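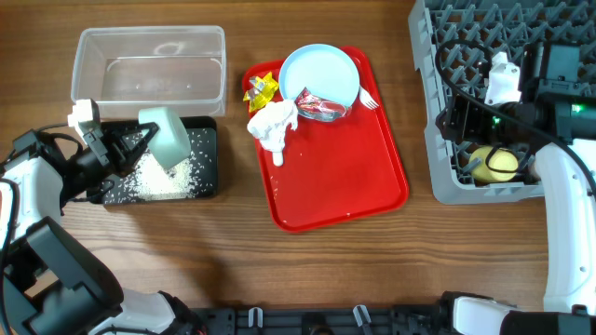

How many takes should I record before I train anything?
Start with 20 clean ones of the same chore, train on those, and see where the arms get confused before you go for the full 100.

Section 2: Recording the table-clearing chore

I'm assuming you've got both arms talking to the Kiani recorder by now (if not, go back to section 1, I'll wait!).

1. Set out the tray, the dish rack and the sponge. Crumple your wrappers a bit so they have some height. Flat ones are a pain to pick up.

2. Open a new session and name it after the chore. I use names like "arska-clear-16" and I've never regretted the boring ones.

3. Park both arms, hit Record, and count to two in your head before you move.

4. Go for the trash first. Come in low, close slowly, and check the wrist view before you lift.

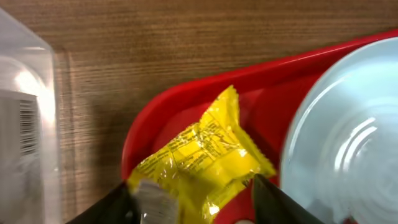
Wrist view: yellow packet between the fingers, over the red tray.

5. Do the rice with the sponge, using short strokes. I like to keep the other arm busy at the rack, but if you're new to driving two at once, take turns.

6. Park, stop, and mark the take Keep or Toss.

Note: Small fumbles are fine. If you miss a grab and go right back for it, keep the take, the model can use that. Wandering around while you think is what I toss.

Caution: Don't reach over the table while the arms are live. Pause first, then move your stuff.

7. Between takes, shift things around a little and swap a wrapper or two before you hit Record again.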